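4. Teaching the arm to lift a processor

Do Section 3 first. If the wrist camera still thinks the bench is tilted, so will everything that follows.

1. Switch the server off at the wall and lay the case flat, side panel off.
2. Open the retention frame by hand. The arm can do it too, in theory - Rongrong Xu has the theory, and we have the bent frame.
3. Load the Corkus profile named "Tang 2" and set finger speed to 40. The default of 658 is for people who own spare motherboards.
4. Jog the gripper down until one fingertip rests against the lower edge of the processor. Stop there.
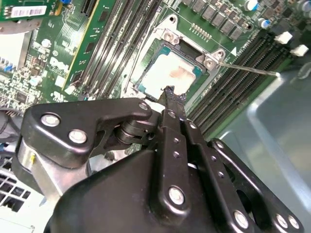 5. Save the position as "edge" before you touch anything else, including your coffee.
6. Close the fingers one click at a time. If the force reading goes above 4, back off and return to step 4.
7. Lift straight up. No twisting.

CAUTION: Never let the fingers drop into an open socket. The pins bend if you so much as frown at them, and Yaqin Xu is done straightening them with a sewing needle.

Note: Old thermal paste on the heat spreader fools the Oso edge finder. Wipe it off with alcohol or pick the edge by hand in the Hernov window - the second way is slower but leaves your sleeves clean.

If the arm stalls during step 7, press Hold. Do not press Home. Home goes sideways first.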